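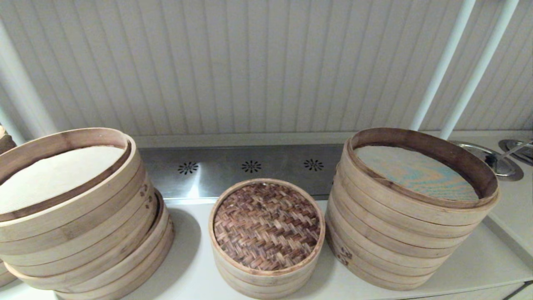
Rhys Waaka would like to see the Treloar kitchen arm tried through a full dinner service before any restaurant signs for it. Indumden, the supplier, offers the arm on a trial of 30 days, with setup and staff training included in the fee. Bamboo steamers are a demanding test, as tiers and lids vary in size and weave.
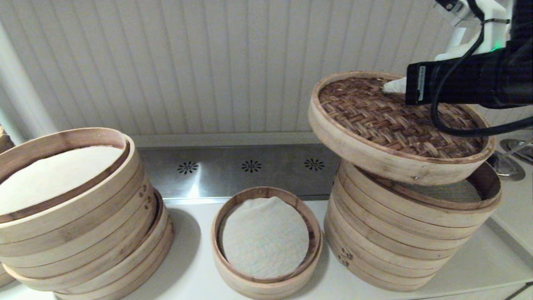 The gripper holds a woven lid above a stack of steamer baskets.

Orders placed before July include a spare set of finger pads.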